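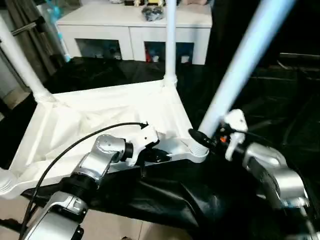

双腕での把持確認。布を張った白い枠と支柱を対象としたときの様子

五月に入ってから続けておりました双腕アーム用グリッパーの比較について、ひととおりの記録がまとまりましたので、所感を含めて掲載いたします。本欄は筆者個人の記録であり、勤務先の見解を示すものではありません。評価の対象はグリッパー二機種、指先三種、手首まわりの配線方法、制御装置二機種、および頭部カメラの設置条件です。アーム本体は前回の記事と同じAshbyの双腕構成をそのまま用いており、今回は評価の対象に含めておりません。

前回の記事には、Ferenc Pap氏より「箱と円筒だけで把持力を比べても、現場での使い勝手とは結びつかないのではないか」とのご指摘をいただきました。ごもっともなご意見であり、今回は対象物を改めました。選んだのは、樹脂の枠、布、細長い棒、浅いトレー状の部品といった、組立家具や簡易な台に見られる類の部品です。形状がそろっておらず、表面が滑りやすく、しかも白い物が多いため、グリッパーにもカメラにも負担のかかる組み合わせとなりました。

1. 比較の前提

グリッパーはLirnimel製の平行開閉型と、Bundia製の平行開閉型を用意しました。以下、それぞれL型、B型と表記します。いずれも電動で、開閉幅と把持力を上位の制御装置から指定する方式です。カタログ上の最大把持力はB型が上回りますが、今回の対象物は強く握れば変形するものばかりですので、最大値についてはほとんど参考にしておりません。

制御装置はVedoraの標準機と、以前から使用している自作の中継基板の二つです。自作基板は筆者の先任にあたるUthai Chareonsuk氏が設計したもので、通信の遅れが小さい反面、設定の変更に手間がかかります。標準機のほうは画面から大半の設定が変更でき、記録の形式も整っております。両者の違いについては第5節で述べます。

操作はすべて遠隔操作としました。自律動作での比較も検討しましたが、動作計画側の良し悪しが結果に混ざることを避けたいと考え、見送っております。操作者は筆者とHuia Halliday氏の二名です。同氏は双腕機の操作経験が長く、筆者は短いため、両者の差も参考になるものと考えました。

試行の総数は300回を超えましたが、後述する配線の不具合により無効としたものを含みます。統計的な比較を目的とした数ではなく、操作の感触と不具合の傾向をつかむためのものとご理解ください。

2. 棒状部品の保持

最も差が出たのは、棒状の部品を横からつかむ動作でした。

L型は指の開閉がなめらかで、閉じはじめから接触までの速度を細かく指定できます。棒の側面に指を沿わせるように近づけ、触れたところで止め、それから力を加えるという三段階の操作が、特別な工夫なしに行えました。B型にも接触検知の機能はありますが、検知の後にわずかに行きすぎる傾向があり、細い棒では軸が指の中で逃げることがありました。

ただし、いったん保持した後の安定という点では評価が逆転します。B型は指の根元の剛性が高く、長い棒の端を持って振り回しても先端の揺れが早く収まります。L型は手首を速く回すと棒の先が遅れてついてくる感覚があり、狭い差し込み口に合わせる際には一呼吸待つ必要がありました。Halliday氏はこの点を重く見ており、「待つことを前提に手順を組むのであればL型でよいが、初めての操作者に渡すのならB型を選ぶ」との評価です。

筆者の評価はやや異なります。筆者の場合、失敗の多くは差し込みの段階よりも手前、つかみ直しの段階で発生しておりました。棒の姿勢がわずかに傾いたまま握り、そのことに気づかずに持ち上げ、差し込み口の前で角度が合わないと知る、という流れです。L型では一度力をゆるめて棒を少し滑らせ、角度を直してから握り直すことができました。B型で同じことをすると落としてしまいます。経験の浅い者ほど握り直しの回数が増えますので、Halliday氏の見立てとは逆に、初心者にこそL型が向くのではないかと考えております。この点は二人の間で結論が出ておりません。

3. 枠と布の扱い

布を張った枠については、当初、把持の難しさよりも布のたわみを心配しておりました。布のしわはカメラから見た面の傾きを分かりにくくし、操作者が高さを読み違える原因になります。事前に布を外した状態で練習し、その後に布を戻して同じ動作を繰り返したところ、筆者は戻した直後に接近の高さを誤ることが増えました。指先が布に先に触れ、枠には届いていないにもかかわらず、届いたものと思い込んで閉じてしまうのです。

対策として、枠の角にある継手を目印にし、布の面は見ないという方針に切り替えました。操作としては遠回りになりますが、誤りは明らかに減りました。以後の試行では、接近時の視線を必ず継手側に置くよう、手順書にも記載しております。

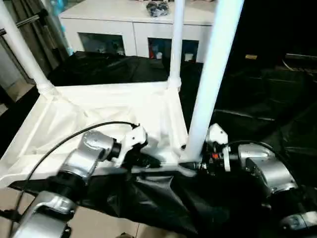

双腕で同じ枠に触れる場合には、左右の役割を先に決めておくことが欠かせません。両手で同時に力をかけると、アーム同士が枠を介して押し合い、制御装置が過負荷と判断して停止することがあります。今回は、一方を保持側、他方を作業側とし、保持側の把持力は作業側が動いている間は変更しないという取り決めにしました。保持側の剛性を下げる設定も試しましたが、枠が作業側の動きにつられて少しずつ移動し、結果として位置合わせのやり直しが増えたため、採用しておりません。

支柱の近くでの作業については、グリッパーの外形寸法が思いのほか影響しました。把持面の幅や開閉量は仕様書で必ず確認いたしますが、指の外側がどこまで張り出すかは見落としがちです。B型は指の取り付け板が外側に広く、支柱に沿わせると板の角が先に当たります。指先の位置には余裕があるのに、それ以上近づけないという状態になるわけです。L型は張り出しが少ない代わりに、胴体の背面側が長く、手首を深く曲げたときに前腕と干渉しやすくなります。いずれも図面の上では読み取れるはずの事柄ですが、筆者は実際に当ててみるまで気づいておりませんでした。

左右のグリッパー同士を近づける動作でも同様の問題があります。Ashbyの衝突回避は既定の外形モデルに基づいておりますので、グリッパーを交換したときには外形モデルも差し替える必要があります。差し替えを忘れたまま運用した日があり、当該の試行はすべて無効といたしました。交換手順の第一項に外形モデルの確認を加えております。

4. 指先の違い

指先は、付属の樹脂製、薄いゴムを貼ったもの、および三次元造形で作成した溝付きの三種を比較しました。結果は次のとおりです。

付属の樹脂製は、滑らせて姿勢を直す操作に最も適しておりました。反面、表面の滑らかな部品を縦に持ち上げると、力の設定をかなり上げない限り、少しずつ下がってきます。

ゴム貼りは持ち上げには有利です。しかし布に触れたときに布を一緒に引き込むことがあり、離すときにも布がついてまいります。枠の作業では使用を取りやめました。また、貼り付けの端がめくれはじめると感触が急に変わりますので、長時間の使用には点検が必要です。筆者はめくれに気づくのが遅れ、しばらくの間、制御側の不具合を疑っておりました。

溝付きは丸棒の保持に特化したもので、溝に入りさえすれば姿勢が決まります。問題は溝に入らなかった場合で、溝の縁に棒が乗ったまま閉じると、見た目にはつかめているのに角度がずれているという、最も扱いに困る状態になります。溝の縁を斜めに削り、自然に落ち込むように改めた版も作成しましたが、改善は限定的でした。

三種のうち一つを選ぶのであれば、筆者は付属の樹脂製を選びます。特別に優れた点はありませんが、失敗の仕方が予測しやすく、立て直しが利きます。Halliday氏は棒状部品が多い作業であれば溝付きを推すとのことでした。

5. 制御装置の比較

制御装置については、操作の感触と記録の扱いやすさの二つに分けて評価しました。

操作の感触では、自作の中継基板に一日の長があります。操作側の手の動きに対する追従が素直で、細かな位置合わせで行き来を繰り返しても違和感がありません。Vedoraの標準機は、初期設定のままでは動きが丸められ、細かい往復がほぼ消えてしまいます。平滑化の強さを下げることで追従性は改善しますが、下げすぎると今度は手の震えがそのまま伝わり、指先が対象物に細かく当たる音がいたします。中間の値を見つけるまでに二日を要しました。

記録の扱いやすさでは、標準機が大きく優れております。関節角度、把持力、カメラの時刻が一つの形式で保存され、後から任意の箇所を呼び出せます。土曜日に行った通し試験では、一本の記録に2839件の把持力の値が残り、欠落は認められませんでした。同じ手順を自作基板で行ったときの記録は3519件ありましたが、時刻の重なりが多数含まれており、重複を除く作業に半日を費やしております。件数が多いことが必ずしも利点とならない一例として記しておきます。

停止の扱いにも違いがあります。標準機は過負荷を検知すると両腕を同時に停止させ、把持力は保持したままとします。自作基板は、検知した側の腕だけを止める設計です。片側だけが止まると、もう一方を動かしている操作者が異常に気づかず、対象物を引いてしまうおそれがあります。Chareonsuk氏に設計の意図を伺ったところ、当初は片腕での使用を想定しており、双腕への対応は後から加えたものとのことでした。両腕停止への変更をお願いし、次の版で反映いただく予定です。

以上を踏まえ、当面は標準機を主とし、追従性を重視する試験に限って自作基板を使用することといたします。

6. 配線について

手首から先の配線は、比較の対象に含める予定のなかった項目です。ところが試行を重ねるうちに、無効とした試行の相当数が配線に由来することが分かりましたので、節を設けて報告いたします。

当初はケーブルを前腕に沿わせ、結束バンドで数か所を固定しておりました。見た目は整いますが、手首を大きく回したときに引っ張られ、コネクターの根元に負担がかかります。B型を左手首に取り付けていたとき、特定の角度で通信が途切れる現象が続き、原因をつかむまでに二日を要しました。コネクターを交換しても再発し、固定を一つ外したところで収まりました。

現在は、前腕の途中からグリッパーまでを固定せず、余裕を持たせて渡す方法に改めております。通信の途切れはなくなりましたが、たるんだ部分が作業面の近くを通りますので、対象物に引っかかる危険は残ります。とくに手首を低い姿勢にしたときには注意が必要です。Ronaldo Andrade氏からは、柔らかい板ばねを添えて円弧の形を保つ方法をご教示いただきました。材料は手配済みで、次回の試験で取り入れる所存です。
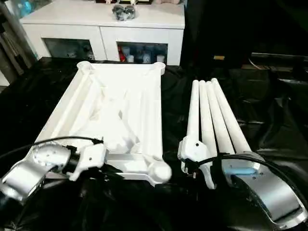 浅いトレー状の部品の扱いに話を移します。平たい部品を置き面から持ち上げる操作は、縁に指をかけられるかどうかでほぼ決まります。置き面に柔らかいシートを敷いておけば、指先をわずかに沈ませて縁の下へ差し入れることができます。硬い面に直接置いた場合、L型では指の厚みのために下へ入らず、いったん部品を押して端を浮かせる必要がありました。

シートには難点もあります。部品を押すとシートも一緒に寄り、しわの山ができます。山に部品が乗り上げると傾きが変わり、直前に合わせた高さが使えなくなります。何度か続けるうちに、作業面全体が操作者の手前に少しずつ寄ってくることもありました。数回ごとに試行を止めて敷き直す運用としておりますが、端を重りで押さえるほうが確実と思われます。

複数の棒がつながった部品については、握る位置の選び方で操作性が大きく変わります。棒の一本を握ると、残りの部分の重さで手首にねじりがかかり、とくに樹脂の指先では時間とともに回ってしまいます。棒が集まる根元の側を握れば、重心に近く、姿勢も安定いたします。その代わり、先端が遠くなりますので、差し込む相手との距離感をカメラだけで読み取らなければなりません。筆者は先端を行きすぎてぶつけることが多く、Halliday氏は手前で止まることが多いという傾向がありました。

7. カメラの設置条件

頭部カメラは機種を替えず、高さと俯角だけを変えて比較しました。高い位置から見下ろすと、部品同士の位置関係がよく分かる反面、支柱のように立ち上がったものの高さが読めなくなります。低い位置では高さは分かりますが、手前にある腕の関節が視野をふさぎます。

露出の設定も課題でした。白い部品を黒い面に置くと、自動露出では白い部分が明るくなりすぎ、縁や溝の陰影が失われます。手動に切り替え、白い面の階調が残るところまで下げたところ、今度は背景がほとんど沈みました。作業に背景は不要ですので、操作の上では支障ありません。ただし、記録を後から見返すときに作業場所の状況が分かりにくくなりますので、試験開始時に一度だけ明るい設定で撮影しておくことにしております。

手首カメラの追加についても、Andrade氏と意見を交わしました。同氏は追加に賛成の立場です。筆者としては、先端の距離感が改善する期待がある一方、ケーブルがさらに一本増えることを懸念しております。前節で述べた配線の問題が落ち着くまでは見送り、板ばねの効果を確認したうえで改めて検討いたします。

8. 通し試験の所見

個々の動作の比較が済んだところで、部品の把持から位置合わせ、組み付け、退避までを続けて行う通し試験を実施しました。構成はL型、付属の樹脂製指先、Vedoraの標準機です。筆者の操作では、最も順調に運んだ回で997秒を要しました。手で行えばはるかに短い時間で済む作業であり、速さの面で誇れる数字ではありません。

記録を確認すると、時間の多くは把持と位置合わせの間、すなわち持ち上げた部品の向きを確かめるために手を止めている部分に費やされておりました。グリッパーの開閉速度を上げても、全体の時間はほとんど縮まりません。購入前に筆者が最も気にしていた開閉速度の仕様は、少なくとも今回の作業では順位の低い項目であったことになります。

Pap氏には記録の一部をご覧いただき、筆者が部品を持ち上げるたびに両手を中央へ戻していることをご指摘いただきました。無意識の癖で、必要のない動作です。次の作業位置の上で向きを確認すれば、往復の分だけ短縮できるはずです。機器の比較を目的とした試験で操作者の癖が見つかるというのは本意ではありませんが、ありがたく受け止めております。

9. 今後の予定

現時点での構成は、左右ともL型、指先は付属の樹脂製、制御は標準機といたします。B型は返却せず、長い棒を片手で扱う試験のために手元に残します。左右で異なる機種を組み合わせる案もございますが、外形モデルと力の設定が左右で別になるため、交換時の誤りが増えることを懸念しております。

次回は、板ばねによる配線の保持と、シートの端を押さえた状態でのトレー状部品の把持を取り上げます。溝付き指先の再設計については、Halliday氏が図面を作成中です。造形の条件を含めて公開の可否を確認しておりますので、可能となりましたら本欄に掲載いたします。

なお、前回の記事で記載したアームの手首の可動域に誤りがありました。回転と曲げの欄が入れ替わっておりましたので、表を差し替えております。ご連絡くださった方に御礼申し上げます。

記事の内容に関するお問い合わせは、コメント欄にて承ります。設定値の一覧をご希望の方は、ご使用のグリッパーの機種と制御装置の版を添えてお知らせください。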